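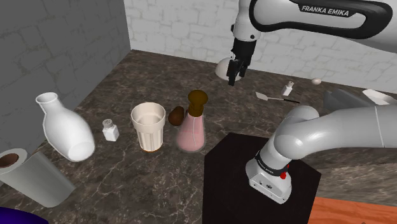

Zakaria wrote in under the last post to ask why I bother with planning scenes at all, when you could train one big policy and let it sort out the grasps by itself. Fair question! My answer is that I like knowing why something failed, and a planner will usually tell me if I ask it nicely. So this post is the long version of that answer: how I get from a cluttered simulated counter to a grasp I trust, using Wamau for the planning and a little script of mine called Isis for the bookkeeping.

You'll need Wamau installed with its Python bindings, a scene file with a Franka arm in it, and some patience. I'm assuming you already have the arm moving to joint targets. If it isn't, go back and do that first, because nothing below will make sense.

Start with the collision geometry. By default Wamau loads the full visual mesh for every object, and that's lovely to look at and terrible to plan against. Swap each one for a convex hull, or a couple of hulls if the thing has a hollow you care about. My meshes went from a mess of triangles to a cap of 600 faces each, and planning stopped feeling like waiting for a bus. Turn on the hull overlay once and check it by eye, then turn it off again or you'll go cross-eyed. 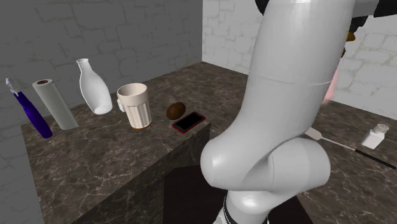
Next up is sampling grasps, and here's where I used to waste whole evenings. I was sampling uniformly over every surface in the scene, which sounds fair until you think about what's on a counter. A phone lying flat gives a two-fingered gripper very little to pinch from above, while the mug next to it has a rim and a handle and will hand you good candidates all day. So give each object its own sampling rule. In Isis that's a one-line entry per object: the rule name, the approach direction, and how far the fingers may open. Flat things get a side approach only — anything tall gets both.

Set the sample count to 2,000 per object and let it run. Then filter, in this order:

1. Throw out anything where the fingers start inside another hull.
2. Throw out anything the arm can't reach. Run the IK check with the real joint limits, please, and leave the soft ones for later.
3. Score what's left by how centered the contact is.

I keep the top 9. If you get fewer than 2, your hulls are probably too fat. Shrink the padding and try again.

Do save the rejected ones too, with the reason next to each. Isis writes them to a plain text log and I've found more bugs in that log than anywhere else (including one where I had the gripper frame flipped, and every single grasp was coming up through the counter. Oops).
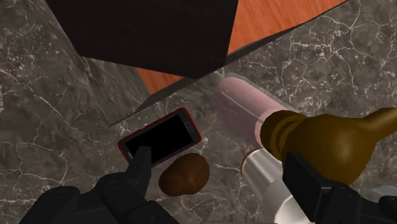
3 min read

Last bit: tight spots. When objects are bunched together or lying against each other, a phone, a potato and a big bottle on its side, say, the filter above gets too strict and you end up with nothing. What worked for me was splitting the motion in two. Plan to a pre-grasp pose with full padding on, then switch the padding off for just the final approach and move slowly in a straight line. You also have to tell Wamau which contacts are allowed, or it will refuse the moment a fingertip touches its own target. The setting is called allowed_pairs and it wants object names, spelled exactly as in the scene file.

I tried Jivuditz for this step back in October and its contact handling is nicer, but I couldn't get it to read my scene files without renaming everything, so I gave up. If you've managed it, leave me a comment, I'd love to see your config.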